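Mould seam on refill bottles: does it weaken the wall?
Clurkbridge Household Forum > Storage and Containers
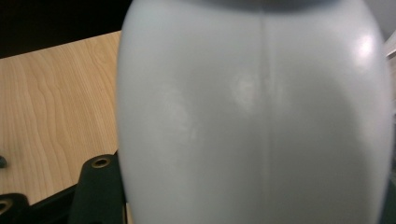
Re: Mould seam on refill bottles

jurkard_shed
Pale blue-grey plastic, rounded body, thin seam down the middle. I decant washing liquid into these from a 5 litre drum. Question is whether the seam is where it will eventually split.

tallowmere
The seam is the parting line between the mould halves. It says little about wall thickness. On blown bottles the failures I have had were at the base, where the plastic is pinched off.

Azimi
Disagree in part. I had 2 go along the side seam after a winter in the garage. Both had been stacked.

tallowmere
Stacked full?

Azimi
Full, 3 high.

tallowmere
Then that is load, and I would not blame the seam.

Azimi
The load was on the whole bottle. It opened at the seam.

jurkard_shed
Mine are not stacked. The cloudy patches near the seam bother me more. Scuffs or stress whitening?

rorkulgate500
Wipe with warm water and a drop of washing-up liquid. Finger marks will go. Scuffs stay but you can feel them with a nail. Stress whitening stays and is usually smooth, and it gets worse if you flex the wall.

Azimi
Could also just be glare. Turn it away from the window and look again.

jurkard_shed
Will do both this evening. Keeping the 500 ml ones in use meanwhile.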